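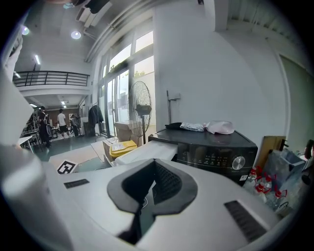

Upper room at Prendoldale, with the hand-held gripper in use. Our rule: keep the vent grilles clear of sleeves and bags.

Good practice for hand-held grippers

Apr 16, 2020

On this page we collect the working rules for our gripper room. Kieran Phelan wrote the first list in January, and it had 61 rules. People did not read it, so we made it shorter. Now there are nine, and these are the ones new colleagues ask about most.

Floor: boxes and bottles stay near the wall, and the walking path stays free.

Markers: do not move a printed marker during a recording. If you touch it, tell the others and start again.

People: say it loudly before you begin. Two persons never share one gripper.

Search this site
Type and press enter

Recent galleries
Estex: labels for cables
Dursun workshop rules
Skusico: 2,000 hours of safe handling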